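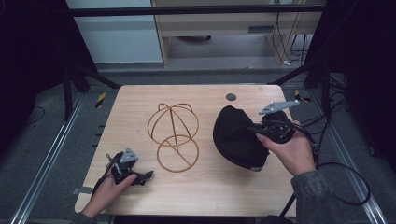
A cap and a wire hat stand at the two-gripper table.

Visiting the Terkach open day: common questions

Where is it held?
At the Terkach workshop in Clernilano, on the ground floor. Visitor parking is behind the building.

When can I come?
Doors open at 2 p.m. Tours leave every 15 minutes, and you can stay in the demonstration area as long as you like afterward.

Do I need to book?
Yes. We can take 135 visitors. Booking is free – use the form on the Lemma project page.

What will I see?
Staff work at a table with a pair of hand-held grippers, one in each hand. The tasks are small household ones, such as handling a cap.

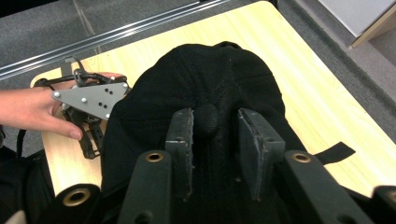
Soft things are harder to pick up than boxes or cups, so expect some of them to be dropped. Each session at the table lasts over 15 minutes, and you can ask questions while it runs.

Can I try the grippers myself?
Yes, at the end of each session. You get two tries, and you choose what to pick up.

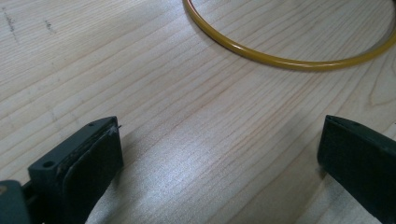 Gripper fingers open over the tabletop, with a yellow ring farther back.

Are children welcome?
Yes, with an adult. Please keep them outside the hazard tape on the floor and away from the cables.

Can I take photos?
Yes, but no flash near the table.

Is there food?
Coffee and snacks are sold at the Wetex stand by the entrance – cards only.

What if I have to cancel?
Reply to your booking email and we will pass your place to the next person on the list.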